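Where have I been since June? Opening and closing a pair of plastic fingers, mostly

I said I'd write up the gripper project properly once we had a number to show for it, and now we do, so get a cup of tea because I'm going to go on a bit.

Quick catch-up if you missed the spring posts. Our little group in Bruvport is trying to teach a robot arm to handle awkward household things by copying people. We don't drive the arm about to get the examples. You hold a gripper in your hand, with a camera on it, and just do the job yourself, and the recordings go off to train the arm later. Brayan Mosquera wrote nearly all of the training code and I do nearly all of the holding, which tells you how we were each judged on our first week!

The software that chops the recordings up and lines them up with the finger positions is called Postis. It was written at Skotstead before either of us turned up, and I have a soft spot for it even though it crashes if you put a space in a folder name. (I have put a space in a folder name more often than I'd like Brayan to know.)

So, the question this summer was about big round things. Up to then we'd been doing small stuff, pegs and sponges and so on, where the fingers close and the thing is obviously between them and the camera can see everything it needs to. Then we moved on to larger, smoother shapes and the arm went completely to pieces. It would approach beautifully, get nearly there and then dither, wandering left and right like me in front of the biscuits. 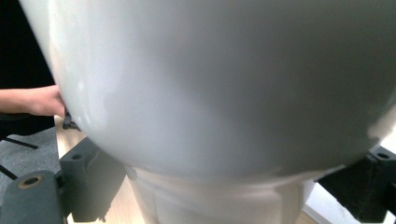 My theory was grip force. I was very attached to my theory. I thought the arm was learning to squeeze too early, and I spent a fortnight fiddling with how we record the squeeze, and it made no difference at all. Brayan's theory was that the model was simply losing its place. When you get right up against something big, pale and shiny, nearly everything the camera sees is the same milky nothing, and one moment of the approach looks an awful lot like the next. If you only ever show the model the current view, it has no way of telling whether it's just arrived or has been sitting there for ages.

His fix was very plain. Keep a short memory. Along with the current view, the model gets 4 earlier ones, spaced out so that at least one of them comes from before you got close. I'd imagined something much grander, and I may have said so out loud in the kitchen.

We recorded 1,222 demonstrations in the end. That sounds heroic but a lot of them are very short, and we threw out the ones where I'd started closing the fingers before pressing record. We trained two versions on exactly the same recordings, one with the memory and one without, and then ran each of them 100 times on the arm. I sat there with a clipboard like somebody's aunt at a gymkhana.

With memory, 70 of the runs ended in a proper grasp, meaning both fingers on and the thing staying put when the arm stopped moving. Without memory we got far fewer, and I'm not going to print that figure yet because we found a mistake in how I'd logged the first batch and I want to redo them. I know, I know. But it isn't close, and I'd rather post the good half now than wait for ever.

The bit I found most interesting is where the remaining failures come from. Most of them happen at the very beginning, well before anything gets close. The fingers need to be open wide enough and pointed in a sensible direction when the run starts, and if my demonstrations were sloppy there, the arm is sloppy there too. I have a habit of starting with my wrist turned slightly, and when we lined the recordings up you could see my wrist all over them – quite a humbling afternoon, that one.

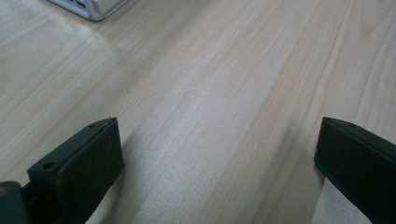 So the new rule is that every recording begins with the gripper open and held still for a slow breath before you do anything. I was worried this would teach the arm to hang about at the start, and it does, a tiny bit, but the approaches afterwards are so much cleaner that I don't mind. Brayan minds. He has started trimming the pauses automatically in Postis, leaving just a sliver at the front, and we've been having a very polite disagreement over how big the sliver should be.

A few people asked last time whether the camera view alone is really enough, or whether we ought to have touch sensors in the fingers. I'd love touch sensors! We've got a pair from Verbruggen on loan, still in their box, and they'll go on once the current comparison is finished. If I put them on now I'd never be able to say what had helped. My guess is that they'll sort out the cases where the arm stops a whisker short, which looks fine to the camera and feels like nothing at all, and that they'll do very little for the wonky starts.

Oh, and somebody wanted to know if holding the gripper hurts after a while. Yes, a bit, in the thumb. I swap hands, but then my left-handed recordings are noticeably worse, and we argued for ages about whether to leave them in. They're in. The version trained with them copes better with odd angles than the one without, though I've only tried that on a handful of runs so please don't quote me.

Next job is redoing the no-memory batch with the logging fixed. After that I want to try a longer memory and see if it helps or just makes everything slow. I'll put both numbers up together when I've got them, and the settings file too, if Brayan will let me tidy the comments first.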